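Home | Coursework | Project reports | Contact

Shelf order and restocking in a small drinks section
Student report, March
By a second-year student, Retail Operations, Gendholm College

1. Background

Our course asks each student to take one small part of a shop and look at how it is laid out and kept tidy. I chose the soft drinks shelving in the practice shop at Hiltport. The unit is small and is used by several classes, so the stock gets moved a good deal during the week.

My question was simple: if a shopper wants a certain drink, can they find it quickly, and can the person restocking see what is missing? I used the layout rules from the Resine handbook we were given in the first term, and compared them with what was on the shelves.

2. Method

I visited on 2 afternoons and spent 16 minutes on the unit each time. I wrote down which products were grouped together, which were on their own, and which were lying down. I did not count sales, as the practice shop does not sell anything.

The handbook says that bottles should stand upright with the label to the front, that one product should keep to one block, and that gaps should be closed up by pulling stock forward. Cans may be laid down if the ends are easy to see.

3. What was on the shelves

The top shelf had very little on it, and most of the drinks were on the shelf below. The blue-labelled colas and the green cans kept to their blocks, with snacks further right. The green bottles were less settled. 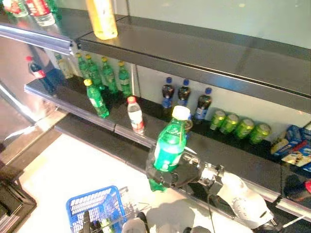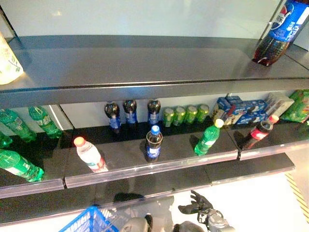
4. Findings

The colas were the best part of the unit. They stood in a row at the back and could be picked out from a distance. Being at the back is a weakness, though, and under the handbook they should come forward to the shelf edge.

The green cans were on their sides in one picture, with the tops facing the front. This follows the rule, but a shopper sees the metal end before the colour of the can.

The green bottles gave the most trouble. In the second picture several of them are lying down on the left of the shelf, pointing different ways. A bottle on its side takes up more room and hides its label.

The top shelf was hardly used. Larger bottles could go there as a group, which would free space below.

5. Suggested changes

Stand all green bottles upright in one block on the left. Pull the colas forward. Move the large bottles together on the top shelf. Leave the snacks at the right-hand end.

I passed these to the Quách group, who are doing the next layout plan. I would like to repeat the visits after their changes and use the same notes sheet, with an extra column for bottles lying down.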